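Giltusis Community Help > Home & Workshop > Storage and Tidying
Repaint or line a scraped metal bin?
Posted by plumjam_and_pegs, January 12, 2020
693 views | 2 replies | Following

Hello all, I hope this is the right corner of the site for it. I did look under Painting first but everything there seemed to be front doors and radiators.

We have a grey metal bin, the open-topped sort with a front compartment and another one behind it, and it sits on a pale wooden tabletop and collects loose bits. Everything small ends up in it sooner or later, and I have made my peace with that, as at least I know where to look. The walls are painted a sort of grey-blue and the bottom is bare metal, and it has had a good deal of use, as you will see. The inner back wall has the worst of it: a ragged band where the paint has been scraped and worn, with the metal shining through. The floor is scratched in long curves. 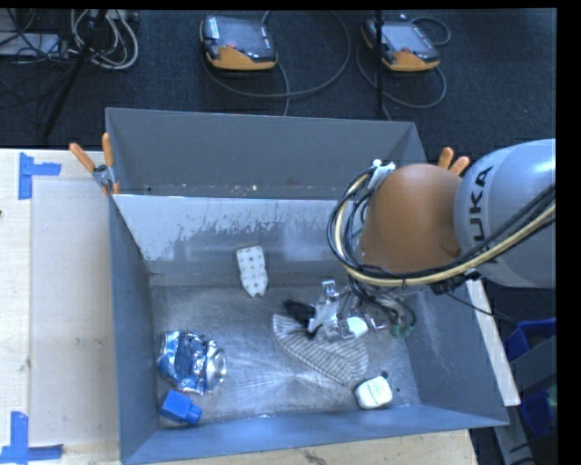
The bin in use, with the worn band on the inner back wall and the scratches on the floor.

I have two worries really. One is whether I should be repainting that wall before it gets any worse, or whether fresh paint would simply come off again as soon as things start sliding about in there. I have most of a tin of Clevov metal paint left over from doing the garden gate last June, in a grey that would be near enough for me, though I expect somebody with a better eye would spot the join. The gate has lasted very well, I must say, but then nobody drops things on a gate.

The other is whether I ought to line the bottom. I like being able to wipe it out, and a liner sounds like one more thing for crumbs and grit to get under. There are little pale specks in the back compartment along the foot of the wall, and they are a nuisance to get at with a cloth as it is. On the other hand the noise of things being dropped onto bare metal goes right through me, and I would quite like to look after the smoother bits that get put in there. Some of them mark easily.

I should add that I am not after making it look new. It is a working bin and it can look like one. I would only like it to stop shedding flakes, if that is what the specks are (they may be nothing more than dust and packing crumbs, I haven't had them under a glass).

Any advice gratefully received, and please assume I know very little. I own a brush and a willing pair of hands.

3 people had the same problem

tidyshed91
Member, 91 posts

I would line it and forget about the paint. We had the same thing at the allotment shop with the trays we keep the brass hose fittings in, and they were repainted twice before somebody saw sense and cut a bit of rubber matting. Get the ribbed stuff off the roll, Dudek in Zudommont will cut it to length for you if you are anywhere near. Cut it slightly small so you can get a finger down the side and lift it out. Done in ten minutes.

oldgreyoverall
Regular helper

I'm going to disagree a little with the reply before mine, though only a little, because matting is a good idea and I have it in half my own drawers. I just wouldn't put it down over a mucky surface and leave it there for years. If any damp gets underneath it will sit quite happily where you can't see it, and then one day you lift the mat and have a much bigger job on your hands. So clean first, whatever else you decide.

For the cleaning, take everything out and put it on an old towel so nothing rolls away. Then use a dry brush before you go anywhere near water. An ordinary paintbrush that has gone a bit stiff is ideal, or a dustpan brush if it will fit, and you flick along the foot of the back wall towards one corner and pick the lot up with the narrow nozzle of the vacuum. If you go in with a wet cloth straight away, all those pale specks turn to paste and smear along the seam, and I speak as someone who has scraped that paste out with a lolly stick. After that, warm water with a drop of washing-up liquid, wipe it, wipe it again with clean water, and dry it properly with a cloth. Leave it overnight somewhere warm if you can bear to be without it.

While you are brushing, have a look at the specks on a sheet of white paper, and then on something dark. Paint flakes usually have a flat look and a colour on one side at least. If yours are pale all the way through and your paint is grey-blue, my money would be on packing crumbs or plain old dust, but I can't tell you that from a photograph.

Now the paint. From what I can see it is a proper scrape along that back wall, and I would only touch it up if the edges of the old paint are lifting. Run a fingernail along the edge of the band (gently, they can be sharp). If it holds firm, leave it be. If it catches and bits come away, then rub the edges down with 200 grit paper until you can't feel a step, wipe off the dust, and put a thin coat of metal primer on the bare part. Then your Clevov on top, thinly, and a second coat when the tin says you may. People nearly always put it on too thick in a bin like this and it stays soft for ages, and then the first thing you drop in there takes a bite out of it. Give it a good week before you load it up again, even if it feels dry the next day.

I would not paint the floor at all. Things slide about on it and they will have the paint off before the month is out, and then you really would have flakes. Those curved scratches are only what a metal floor gets from use. If it bothers you, or you see any brown starting, a wipe with a very little light machine oil on a rag, buffed off until it no longer feels greasy, will keep it going – but not if anything in there mustn't get oily, of course.

And then yes, by all means put a mat down for the noise. Rubber is quietest. For things that mark easily I prefer felt, although felt does hold on to grit, and grit is what does the marking in the first place, so you would need to take it outside and shake it now and again. Make a paper pattern before you cut. The sides on some of these bins slope outwards, and yours looks as if the right-hand one does, so measure across the bottom and not across the top or you will end up with a mat that curls up the wall. I have wasted a fair bit of felt that way.

For the back compartment I wouldn't bother with a liner unless you use it a lot. Brush it out when you do the front.

plumjam_and_pegs
Original poster

Oh, thank you both, this is so kind. I tried the fingernail along the back wall and it holds firm nearly all the way, with just one spot near the end that lifted, so I shall rub down that bit and leave the rest in peace. The specks looked the same pale colour on both sides once I had them on a dark tea towel, so I think crumbs, and I feel rather silly for having fretted.

I have made a paper pattern out of a flour bag and will be ordering the rubber. Zudommont is a bit of a trek for me but my sister goes over for the market and says she doesn't mind calling in at Dudek, provided I write the measurements down clearly this time.

Marked as solved by original poster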